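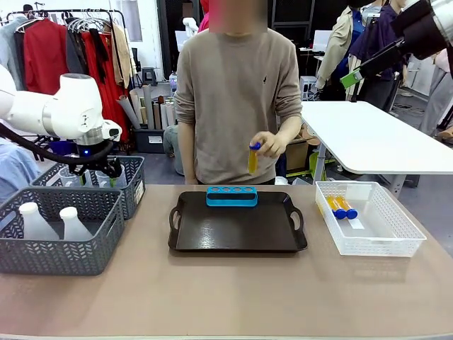

# Getting a tube-racking task from camera to controller

*Written by Kumudini Kodikara, last revised January 6, 2025*

Welcome! If you have come to this page, you probably have an arm that moves, a camera that sees, and a nagging suspicion that the two of them disagree about where the table is. We have all been there, and I hope this walk-through saves you an afternoon or two. It covers the software side of one small job in the Hekness toolkit: take capped test tubes out of a basket and stand them in a five-hole rack.

You should already have Hekness installed and a fixed camera publishing to it. If you don't, Tarun Dubey's setup notes are the place to begin, and they are much shorter than mine.

## Step 1: Register the camera to the arm

Run the calibration node with the board fastened to the wrist:

`hekness calib --mode fixed --poses 80`

Eighty poses sounds like a lot, and I grumbled about it too, but the arm does the moving and you can go and eat your lunch. Try to get plenty of wrist tilt in there. Poses that only slide the board sideways will give you a lovely low error and a poor transform.

When it finishes, look at the residual. Anything under 2 mm is fine for tubes. If you are over that, check the camera mount before you touch any settings.

## Step 2: Segment the tubes

Colored liquid and blue caps are a gift to a perception person. The trouble is that a blue rack will happily steal the cap detector's attention, and the first version Nusrat Khondokar and I trained kept proposing grasps on the rack itself. Two changes helped:

- Detect the whole tube first, then look for a cap only inside that mask.
- Mask out the rack by its known pose once you have found it.

Our fine-tuning set was 109 labeled images. That was enough because we spent our time on the awkward ones, with tubes lying diagonally in the mesh basket and the openings of the mesh breaking up the outline. If your masks come out in stripes, turn on `fill_gaps` in the segmentation config and try again before you label anything more.

## Step 3: Estimate the tube axis

Fit a line to the masked depth points and take the cap end as positive. Depth through clear walls is unreliable -- sometimes you get the liquid, sometimes you get the basket behind it -- so weight the cap points more heavily. The setting is `axis.cap_weight`, and we leave it at 6.

Please do plot the axis over the live view before going on. A flipped axis looks perfectly reasonable in the numbers and then you watch the planner carry a tube to the rack upside down.

## Step 4: Build the planning scene

Add these as collision objects, in this order:

1. The tabletop, as a thin box
2. The tray, including its raised ends if yours has them
3. The rack, attached to the tray frame
4. Every basket, each as four walls and a floor

Don't be tempted to model a basket as one solid block. The planner will tell you, quite correctly, that the tube inside it can't be reached. Baskets you aren't picking from still need to be in there, with whatever they hold included in the height.

If a second arm shares the space, load its model as well and subscribe to its joint states. Hạnh La wrote the `shared_scene` plugin for this and it works nicely, though both controllers must be on the same clock. People walk up to the table to move tubes by hand, too, so set `human_zone: pause` and test that it does pause before you run anything at full speed.

## Step 5: Pick, turn, insert

The motion is a pick along the tube's side, a turn to vertical well above the basket rim, and a straight descent into the hole. Use position control down to the rack's top surface and switch to compliant control from there:

`hekness run rack_tubes --insert compliant`

If the tube catches on the rim, the controller makes a small spiral search and tries again. Should it give up, it lifts the tube and holds still, waiting for `resume` or `abort`. Choose `abort` if you have nudged the rack, then go back and find its pose again.

## Trouble with the last hole

Kyung-tae Song found that the gripper fingers can brush the neighboring tube when the rack is nearly full. Fill from the far end toward the arm, with `order: far_first` in the task file.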